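4. Planning the equipment before you order

Read this section before you send the order form to Prornetti. Changes after the order are possible only until 23rd June.

4.1 Decide the first task. Write down which objects the arm must pick in the first months. Small household and desk objects on one table are enough for the start.

4.2 Measure the table. Leave free surface in front of the objects, so the arm has place to turn.

4.3 Choose the gripper. For the Vondráček arm the gripper is ordered on a separate line. If you forget this line, the arm arrives without gripper.

4.4 Fill in the budget sheet with these positions:
Spare finger pads, one set: 246 euros
Cable set, 8 m: 380 euros
Test objects: from your local shop, about 10 euros
Transport from the Reruvberg store: ask for an offer

Note: The prices are from the April list and are without tax.

4.5 Plan the delivery. The Tirkville office needs the name of the receiving person and the width of the smallest door.

Caution: Do not buy the table after the arm. The mounting plate must be ordered for the thickness of your table top.

4.6 Select the test objects. Take different shapes and also something transparent, and include at least one flat object and one thin tube. Keep the same objects for all acceptance tests, and write them in the form on the last page.
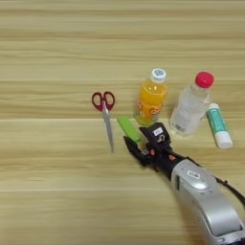
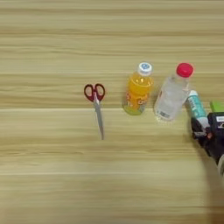

Fig. 4-1 and 4-2. Test objects on a wooden table top, with scissors, two drink bottles, a small tube and a green block. Gripper at the green block (4-1) and at the tube (4-2).

4.7 Sign the budget sheet and send it together with the order form. Keep one copy.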